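Toaster oven instead of a full oven, anyone done it long term?
Home & Kitchen > Small Kitchens
14 replies · 2626 views · 3 shares
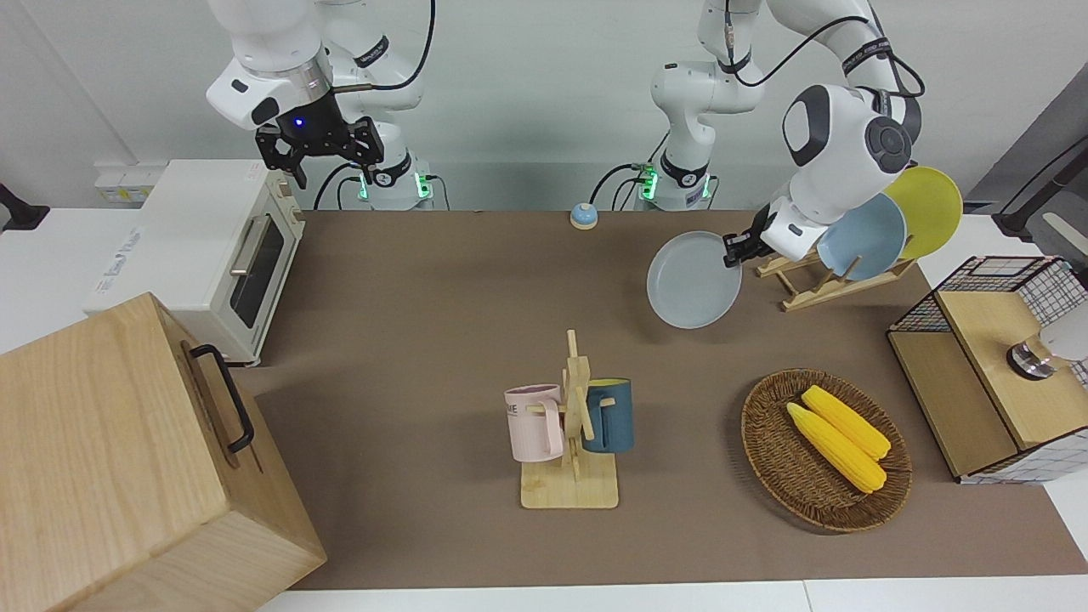

tilehurst_pete
Our built-in oven died in the spring and the quote to replace it came to more than I wanted to spend on a flat we might leave in July. The door seal had gone as well as the element. I've been reading up on managing with a small one on the worktop and keeping the hob as it is. There are two of us and we don't do big roasts. The sort of layout I have in mind is a white toaster oven and a wooden dish rack on the same surface, with a mat under the rack so the top doesn't get marked. My worry is whether it's a false economy. Has anyone lived with one for more than a few months?

marrowfat
Four years here. Mine is an Eltex and I don't miss the big one. It heats up quickly and it does chicken thighs, jacket potatoes and anything frozen. It won't do a decent loaf. The top browns before the middle is ready, whatever shelf you use.

Quince77
I'd disagree about the bread. You need a lower temperature than the recipe says and a bit of foil over the top for the second half. I bake twice a week in mine. Start at 200 and turn it down after ten minutes.

marrowfat
I've tried foil. It came out pale and still wet in the middle. Might be the model.

lowgate
Check the gap around it before you buy anything. The instructions for mine ask for clear space at the sides and back, and more on top. People shove them under wall cupboards and then wonder why the cupboard base has warped. I would also keep a wooden rack well away from it.

tilehurst_pete
Good point. There's no cupboard over that bit of worktop. I could put the rack on the other side of the sink.

Quince77
Measure your baking trays too. None of my old ones fitted and I had to buy two more. Plates as well, if you warm them in there. Our dinner plates touch the door.

hob_nob_ann
Going against the grain, I had one for a year and went back to a proper oven. Fine for two people, hopeless at Christmas. I was cooking in shifts. I sold it for 41 quid and was glad of the space.

lowgate
Christmas is one day though. You can do a lot on the hob.

hob_nob_ann
Not a turkey.

tilehurst_pete
Update. Bought a Dravero from the clearance shelf at Barroso for £89. Sausages tonight, no complaints. Will try Quince77's bread method at the weekend.

Page 1 of 1

Comments (3)

biscuit_tin: Do you leave yours plugged in all the time? I switch mine off at the wall.

oldparsonage: Line the crumb tray. Saves scrubbing it.

Quince77: Don't line it if the instructions say not to. Mine does say that.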